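3.2 Simulated rooms and camera views

All episodes run in the Catterall simulator, version as of April, with the Bronis physics backend. We tried Flarkix first and dropped it, contact on small levers was too stiff. Rooms come from our own generator (Ghasemi wrote it, Liao rewrote the door part). Each room gets a wall color, a floor, some furniture with cloth on it, and objects dropped on top of the furniture. Doors are sampled separately, see 3.3.

The policy only gets RGB. No depth, no door state, no map. Example views in Figure 2.

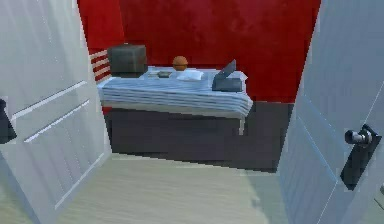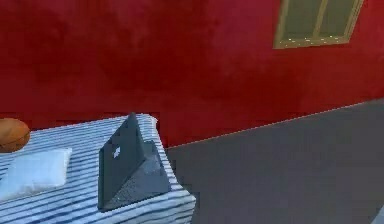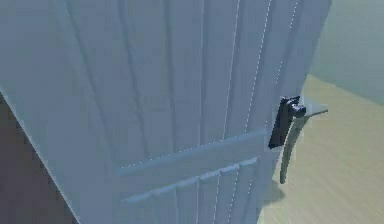 Figure 2. Rendered views from the simulated rooms. Top: bed seen through a doorway. Middle: table with striped cloth, red wall behind. Bottom: door at close range with its handle.

Textures are drawn at random per room and not matched to each other. So the combinations can be ugly, fine for our purpose. Rendering is kept cheap on purpose. We did one pilot with better shading and anti-aliasing and the gain on held-out rooms was inside the noise between seeds, while training time nearly doubled. Dropped.

Object set is a mix of household meshes and plain solids (cubes, prisms, balls). The solids are there because the household meshes alone let the network cheat: it learned that a certain pillow mesh meant a bedroom, and bedrooms in an early version of the generator always had the door hinged on the left. Hinge side is now independent of everything else. Results before that fix are not reported anywhere in this paper.

3.3 Doors

A door is a panel, a frame, a hinge with damping, and a handle. Panel style, handle shape, handle height, hinge side and hinge damping are all sampled. Panel styles include raised moldings and vertical planks. We generated 458 doors in total and removed the ones where the lever intersected the panel at rest, leaving 300 for training. A further 49 doors, made later from handle meshes not used in training, are the test set. These were checked by hand by Deák, one at a time, lever turned through the full range.

Lever friction is not randomized. It should be. We did not have the time to re-tune the controller for it and the effect on the numbers in Table 3 is unknown.

3.4 Collection of episodes

Start pose is sampled in free space, facing any direction. This matters more then we expected. In the first setup every episode began with the door in view, and the resulting policy had no idea what to do when looking at a wall. It would just drift forward until contact. With random headings the policy learns to turn first, and the share of episodes lost to early wall contact goes down a lot (Table 2, rows 1 and 2).

Episodes end on one of: door angle past 60 degrees, timeout, or contact force above the limit. Force limit the same for all doors. Timeout counts as a failure even if the lever was fully turned, which is harsh on the slow seeds, see discussion in Section 5.

Demonstrations come from a scripted expert with full access to door state. The expert isn't very good at light doors, it pushes too fast and the panel swings away from the contact point. Jurić added a speed cap near the frame and that mostly solved it. A few bad demonstrations are still in the data, we left them in.

3.5 Labels for the view classifier

The auxiliary head predicts which of four things the camera is looking at: open doorway, closed door, furniture, or bare wall and floor. Labels are computed from the segmentation buffer by pixel area, no human labeling. The rule is crude. A view through a doorway with furniture behind it counts as open doorway whenever both jambs project inside the image or the opening covers the center column. Close-up door views are the hard case. A door seen at an angle with floor beside it can be nearly closed or wide open and the area rule can't tell, so for those we fall back on the hinge angle.

Removing the auxiliary head hurts (Table 2, row 4). Most of the loss is on test doors with plank panels. Our guess is that the board grooves look like frame edges to the encoder, but we only looked at the saliency maps for one seed and would not lean on it.

3.6 Training

Behavior cloning first, then on-policy fine-tuning with the same reward as Grarnell, minus the grasp bonus. The bonus made the policy hold the lever and wait. Hyperparameters in Appendix B. All runs use the same image crop and the same color jitter. Jitter was switched off for fine-tuning in one run by mistake; that run was repeated and the numbers in Table 2 are from the repeat.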